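Skeroseo Kunstblumen-Set Rose und Hortensie

Artikel 2144
Hersteller: Skeroseo
Vertrieb: Greenwood Dekobedarf
Lieferbar ab Mai

Beschreibung

Das Set 2144 enthält künstliche Rosen in Rot und künstliche Hortensien in hellem Blau, alle mit langem grünem Stiel und mit Blättern. Es ist gedacht für Personen, die selbst binden und stecken möchten und keine fertigen Sträuße suchen. Die Stiele sind im Lieferzustand gerade. Man kann sie mit der Hand leicht biegen, und sie behalten dann die Form.

Die Rosen haben gezähnte Blätter, so wie man es von der echten Pflanze kennt. Bei den Hortensien ist der Blütenkopf voll und rund, der Stiel ist im Vergleich dazu dünn. Darum empfehlen wir für Hortensien eine schmale Vase oder einen Steckschaum, damit der Kopf nicht zur Seite fällt.

Die Blätter sind auf den Stiel nur aufgesteckt und können sich beim Auspacken lösen. Das ist kein Mangel. Drücken Sie das Blatt wieder auf die kleine Spitze am Stiel, bis es fest sitzt. Einige Kundinnen lassen die Blätter auch absichtlich weg und verwenden sie einzeln für die Tischdekoration.

Technische Angaben

Bestellnummer: 2144
Farben: Rot (Rose), Hellblau (Hortensie)
Länge der Stiele: gekürzt auf Wunsch, bitte bei Bestellung angeben
Verwendung: Innenraum
Gewicht mit Verpackung: 596 g
Verpackung: Karton, Blüten in Seidenpapier

Auspacken und Vorbereiten

Legen Sie alle Teile zuerst auf einen großen, hellen Tisch. Die Stiele sollen möglichst nebeneinander liegen, sonst haken sich die Blätter ineinander. Die Blütenköpfe sind vom Transport etwas gedrückt. Öffnen Sie die Blütenblätter der Rose vorsichtig von außen nach innen. Bei der Hortensie genügt es, mit den Fingern einmal durch die Blüte zu gehen.

Für lose Blätter ist eine flache Schale praktisch, zum Beispiel das Kunststofftablett Flokudley aus unserem Zubehör. Es gehört nicht zum Set und muss separat bestellt werden.

Zum Kürzen brauchen Sie einen Seitenschneider. Eine Haushaltsschere wird vom Draht im Stiel beschädigt.

Pflege

Staub entfernt man mit einem weichen Pinsel oder mit dem Föhn auf kalter Stufe. Bitte nicht in Wasser tauchen, die rote Farbe kann abfärben. Am Fenster mit direkter Sonne wird das Blau nach längerer Zeit blasser.

Frage aus dem Kundenkreis

Elvia Salinas möchte wissen, ob man das Set mit frischen Blumen mischen kann. Ja, aber die künstlichen Stiele sollen nicht im Wasser stehen. Stellen Sie ein Röhrchen in die Vase und stecken Sie die künstlichen Stiele dort hinein.

Bestellung und Rückgabe

Bestellungen nimmt Yuzhen Zhong per Formular entgegen. Ab 6 Sets gilt der Preis für Wiederverkäufer. Die Rückgabe ist möglich, solange die Stiele nicht gekürzt sind. Bei Fragen zu größeren Mengen für Hotels und Schaufenster wenden Sie sich bitte an Teodor Björklund.

Rosen und Hortensien mit losen Blättern und Tablett auf weißem Tisch
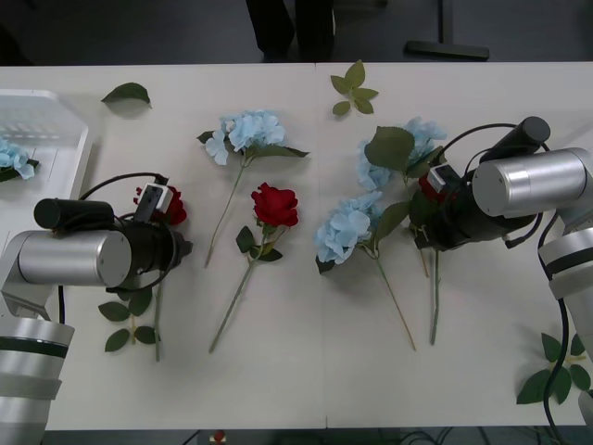
Passendes Zubehör

Kunststofftablett Flokudley, flach
Steckschaum trocken, Packung mit 2 Stück
Seitenschneider Nevgate, kurze Form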